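Posted in February by Tully
Filed under: finds and mendings

I had promised myself I wouldn't buy another dinner service. There are already two in the house, one of them in boxes under the spare bed, and the cupboard over the kettle no longer shuts unless you lean on it. But then the Bratow saleroom put its catalogue up, and I had a cup of tea in my hand and a quiet evening ahead of me, and you can guess the rest.

Lot 261 was listed as "part dinner service, blue and white, some wear", which in saleroom language covers everything from a faint scratch to a plate in two halves. I went over for the viewing as soon as the doors opened at nine and had a good long look with my glasses on. Dinner plates, side plates, soup bowls, a gravy boat without its stand and a rather lovely oval meat plate, all with the Dristero mark underneath, a little crown over a wavy line. My grandmother had one Dristero jug, which stood on the landing windowsill with dried lavender in it and was never once used for milk, so I am soft about the name and I might as well admit it.

24 pieces in all, and I got them for £40, plus the premium, which I always forget about until I'm standing at the desk with my purse open. A dealer in front of me was bidding too, but he dropped out quite early and went off to get a bacon roll. I did wonder whether he had spotted something I hadn't!

Well, he may have done. When I got everything home and into a bowl of warm soapy water (never the dishwasher, please, not with old printed ware), I found that 3 of the side plates have hairlines running in from the rim. You can't see them in a dim room, but hold the plate up to the window and there they are. The trick is to balance the plate on your fingertips and tap it lightly with a knuckle. A sound one rings, and a cracked one gives a dull sort of clunk, like knocking on a shed. I knew this perfectly well at the viewing and I was too shy to stand there tapping in front of people. Next time I shall tap.

The soup bowls are a different matter. They have a bit of brown staining under the glaze, and I've been soaking them in weak peroxide from the chemist, wrapped in kitchen paper inside a lidded tub. It's slow going, and the first one has come up much paler already. Please don't use bleach, whatever your aunt told you. It gets in under the glaze and the surface can start to lift months afterwards, and then there is no putting it right.

As for the cracked plates, they'll hang on the wall in the back passage, where the Viltach tiles used to be before the damp got at them. The meat plate is coming out at Easter. If anybody has a Dristero gravy boat stand sitting about without its boat, do write to me, I'd be glad to pay the postage. 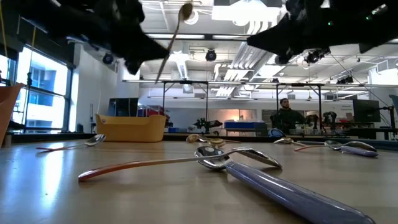

Spoons, large and small, on a wooden table.

More from the blog
Washing old gilt without losing it
The Viltach tiles, and what the damp did
A teapot lid that nearly fits
Bratow saleroom in the rain

Contact | © Tully | Back to top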